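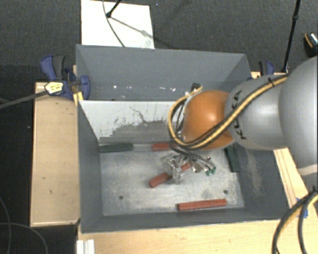 Nikola Zupan writes that the Flernimard kit picks well from the open floor of a bin and poorly near the walls, and he wants to know if the fix is in the software or in the bin. In his shop it stalls on any block that lies flat against a divider, and support at Onerska told him to raise the approach angle and try again.

Both, in my experience, but start with the bin. I have had the kit on trial for two months. It consists of the gripper, the fingertips, a cable set, and a license for the picking software. The arm and the bin are up to you. What follows is what I changed in the shop, in the order I would do it again.

Home | Workshop | Kitchen | Storage | Tools | Archive

Clamp the bin

Use bar clamps on the rim, one at each of two opposite corners if you can reach them. One clamp lets the bin pivot when a finger touches a wall. Set the clamp heads where the arm does not pass, then jog the arm through its full reach at low speed before you load any parts. Re-tighten at the start of each shift. Mine had crept 7 mm after the first week, which is more than the software tolerates near a wall.

Keep parts off the divider

A long block lying against the foot of a divider gives the fingers one open side. The gripper needs room on both. I cut a wood wedge to run along the base of the divider so that parts slide away from it. Sand the top edge or blocks will hang up there. The same wedge works along the end walls and in corners, where a part leaning steeply against the wall is the worst case of all.

If you cannot fit a wedge, set the software to take wall parts last. The option is under Order, and it ships turned off.

Deal with the floor

Bare metal gets scuffed, and a scuffed floor throws patchy reflections. The kit's camera read some of mine as small parts. Options, cheapest first:

- Move the lamp so that it does not shine straight down into the bin.
- Rub the floor evenly with a gray abrasive pad. Go one direction only.
- Fit a matte rubber mat. Cut it 2 mm short all around so that it lies flat.

Do not paint the floor. Paint lasted nine days here and the flakes got into the fingertips. Mask any drain or bolt holes in the setup screen as well — the software treats a dark round spot as an edge.

Cables

Tie the bundle at the heavy link and again past the last large joint, with a loop of slack between the ties. Rotate the wrist to both limits and watch the loop. It should never go tight and never hang lower than the gripper. Ties that come with the kit are too narrow. I replaced them with hook-and-loop straps and check them when I change tips. For the cables on the bench, blue painter's tape holds for a few days and leaves no residue. Screw-down clips are better once the layout is settled.

Fingertips

Onerska rates a set of tips for 1336 picks on rough parts. I got 546 before the first one split, all on sawn blocks with sharp ends. Breaking the edges with a file got the second set past the rated number. Order spares with the kit; shipping on a single set costs nearly as much as the tips.

Calibration

Run the full routine after moving the bin, and the short one every 200 picks. The manual says daily. A quick test is to place one part by hand in each corner and run four picks. If one corner misses, suspect the clamps. If all four miss by the same amount, recalibrate.

Verdict

The gripper is sound and the software is adequate. Setup instructions are thin, particularly on bin preparation, and the two support replies I received dealt only with settings. Sumari sells an installation visit for the kit and Quintero sells a bin with sloped inner walls. I have used neither. For straight blocks in a prepared bin I would keep the kit. For mixed shapes I would wait for the update promised for August.

Nikola, leave the approach angle where it was and fit the wedge first.

Posted May 15, 2025
12 comments | 31 shares

Related
Bar clamps: which pads mark metal
Cutting rubber mat without a ragged edge
Ximena Zúñiga on sorting offcuts by length
Hook-and-loop straps against zip ties
Filing sawn edges quickly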